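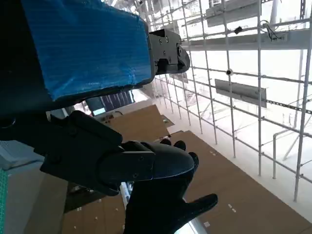 What did the Drornwood street outreach program do with its grant this quarter?

The money paid for leaflet permits, printing and legal advice for small groups that want to hand out printed material in public places. We printed 2,000 copies of the permit guide and gave out all but 300 of them.

Police in Drornwood stopped leafleters 33 times between July and the end of the quarter. Most stops ended with a verbal warning. In 3 cases material was seized, and in 2 of those it has been returned. The remaining case, in the Galbraith district, is still open. Gorazd Živković is handling it and expects a hearing date soon.

Legal advice came in under budget. Printing went over, as the Dotora edition had to be reset after the town changed its permit form. We ask to move the unspent legal money to printing.

Still to do: training for the Clasari groups, which was put off when the hall was double-booked. A new date has been requested.

Iona Buchanan
Monday, November 10, 2025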